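Removing water rings and old wax from a timber table before re-oiling

Posted in Home and Garden > Furniture, February

tallowwood_jen
We picked up a second-hand timber dining table from a clearance place in Metness. The seller said it had been oiled, but I think someone has put wax over the top at some stage, as water beads in some spots and soaks straight in at others. There are white rings at one end and a darker mark where a pot plant must have lived. I've got a tin of Jaltwood hard oil left over from the deck chairs and would like to use it if it's suitable for indoors. Do I need to sand the whole thing back, or can I just do the marks? I don't own a sander and the top is quite big. Also, how long before we can eat off it?

Edgardo Navarro
You can't spot-fix it if there's wax on there. Oil won't go in through wax, and you'll end up with sticky patches that never cure.

Get the wax off first. Mineral turps and a grey non-scratch pad, working along the grain, then wipe with a clean cotton rag before it dries. Do a section at a time and keep changing the rag. Open the windows. Leave it overnight and flick some water on it. If it still beads anywhere, go over that bit again.

White rings are usually moisture sitting in the finish, so most of them will probably lift with the wax. The dark mark is in the timber. Sand that area, feathering well out from the edges, and if it's still there try oxalic acid (sold as timber bleach or deck cleaner, wear gloves and glasses, rinse it properly). Let the table dry fully before you do anything else.

For sanding by hand, use a cork block and don't go finer than 240 grit before oil. Vacuum, then wipe down. Put the oil on thin, wait 15 minutes, and buff off everything that hasn't soaked in. Do 2 coats with a night between them. Check the Jaltwood tin, as the deck one may be exterior only. If it says exterior, buy a small tin of an interior oil.

Light use the next day is fine. I'd keep hot plates and wet glasses off it for a couple of weeks.

Lay oily rags flat outside to dry before you bin them. They can catch fire if you leave them scrunched up.

marquez_st_shed
Agree with the above. I did ours the lazy way with a hired orbital, $30 for the half day, and it saved my shoulders. Don't lean on it or you'll get swirls that show up as soon as the oil goes on.

If you're not keen on oil, painting is another option. I prefer a mid grey to white as it hides crumbs.

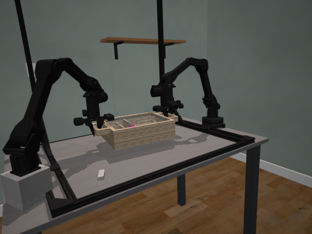 Grey tabletop with a darker grey edge band.

Use a proper primer though, tannin bleeds through otherwise.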